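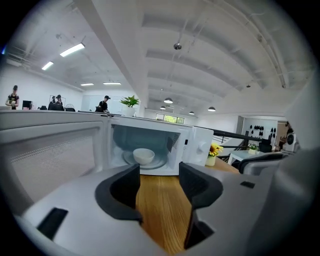 Attachment 1 – Wrist camera still, bowl retrieval task, microwave door open.

Ticket: Grasp pose rejected as "outside workspace" on open-door microwave episodes
Project: Pravero
Component: Perception / fisheye undistortion and masking
Reported by: Lovely Dimaculangan
Assigned to: Caoimhe Ó Gríofa
Severity: 2
Status: Resolved, pending documentation
Opened: 2025-11-26

Summary

The grasp proposal service returns no valid candidate for the bowl in a large share of episodes in which the microwave door is open. The service log shows that candidates are generated and scored normally and are then discarded by the workspace filter. The same build performs as expected on the closed-door episodes, where the target is the door itself.

Environment

Perception build 1845, with the Lamness calibration package installed. Replay was performed offline on the Bloxham workstation. No changes were made to the gripper firmware or the camera mount during the period covered by this ticket.

Steps to reproduce

1. Load any open-door episode from the kitchen set into the replay tool.
2. Set the target label to "bowl" and leave the workspace filter at its default setting.
3. Advance to the first frame in which the bowl is fully visible on the turntable plate.
4. Request grasp candidates and review the rejection codes.

Expected result: at least one candidate on the rim of the bowl is passed to the planner.

Observed result: all candidates are rejected with the code WS_OUTSIDE. The planner receives an empty list and holds position until the timeout of 2000 ms expires.

Comment 1 – Lovely Dimaculangan

The attached still is typical of the affected episodes. The bowl rests slightly left of center on the plate and is not covered by the fingers. Segmentation labels it correctly. I first suspected that the white bowl was being merged with the white interior, but the mask overlay in replay does not support this. The outline is clean and the confidence score is well above our threshold.

I also ran the episodes with the people detector disabled, as there are staff at the counter in the background and the safety margin can shrink the workspace when a person is detected. The result did not change.

Comment 2 – Caoimhe Ó Gríofa

Thank you for the clear report. Please attach the depth estimate and the plane fit for the same frame, and confirm which surface is being selected as the support plane. The filter measures the workspace from that plane. If it is wrong, every candidate will be rejected however good the segmentation is.

Comment 3 – Lovely Dimaculangan

Depth estimate and plane fit are attached. The support plane selected is not the countertop. It is nearly vertical and coincides with the inner panel of the open door, which takes up much of the left side of the view.

Comment 4 – Caoimhe Ó Gríofa

I have reviewed the plane fit and can confirm the finding. Two factors contribute.

First, the gripper mask is too large. It was drawn for the earlier finger set and blocks out the gap between the fingers, where the wooden countertop is visible. With the gap masked, the fitting routine loses some of the best countertop points available to it.

Second, the routine accepts the largest plane without checking its orientation. With the door open, the panel provides more points than what remains of the countertop, and the door is chosen.

In the closed-door episodes the door panel does not swing into that part of the view, and the countertop wins by a comfortable margin. This explains why the regression suite did not detect the fault.

Proposed changes:

Redraw the gripper mask to follow the outline of both fingers and leave the gap open.
Reject any support plane whose normal differs from the gravity vector by more than the configured limit.
Return a separate rejection code when no acceptable plane is found. WS_OUTSIDE is misleading in this case.

Comment 5 – Lovely Dimaculangan

The patch was applied locally and the full open-door set of 466 episodes was replayed. The countertop is now selected in every episode in which it is visible. Rim candidates reach the planner, and the hold timeout was not triggered. Closed-door results are unchanged from build 1845.

One item remains open. The perforated mesh window in the door still produces noisy depth values. This no longer affects the plane fit, but it may affect collision checking on the approach path. I recommend a separate ticket.

Comment 6 – Caoimhe Ó Gríofa

Agreed. A separate ticket has been created under Prundetura, which owns the collision model. The patch has been merged. Teams that maintain their own mask files should regenerate them before updating – the old files will load without a warning.

Resolution

Fixed by corrected gripper mask and orientation check on the support plane. Open-door episodes have been added to the regression suite. The ticket will be closed when the mask file instructions have been revised.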